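작업대에서 쓰는 그리퍼 소프트웨어 요령

Bemdale 작업실에서 인식 프로그램을 설정할 때 제가 지키는 순서를 적습니다. 한국어가 서툰 부분은 이해해 주십시오.

1. 빈 상판부터 저장하기
물건을 놓기 전에 배경 영상을 먼저 저장합니다. 나뭇결이 있는 상판은 윤곽선 검출에서 가짜 선이 많이 나옵니다. 저는 밝기 차이의 기준값을 60으로 둡니다.

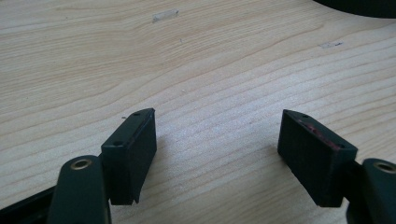 기준값을 너무 높이면 작은 부품도 같이 사라집니다. 그래서 한 번에 4씩만 올리고, 매번 결과를 파일로 남깁니다. 파일 이름에는 기준값을 꼭 넣으십시오.

2. 어두운 쟁반은 노출을 따로 정하기
검은 쟁반과 밝은 나무가 한 화면에 있으면 자동 노출이 자주 흔들립니다. Wanting Jiang 씨가 가르쳐 준 방법은 노출을 고정하고 쟁반 안쪽만 관심 영역으로 잡는 것입니다.

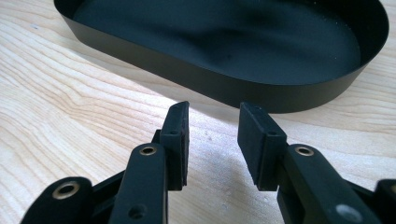 그림자도 물체로 잡힐 수 있으니 높이 정보를 함께 확인합니다. 경로 계획에서는 쟁반 테두리를 장애물로 등록하고, 접근 방향은 위쪽으로 제한합니다.

3. 설정 파일 보관
6월에 설정을 덮어써서 영상 약 166장을 다시 처리했습니다. 지금은 고치기 전에 사본을 만듭니다.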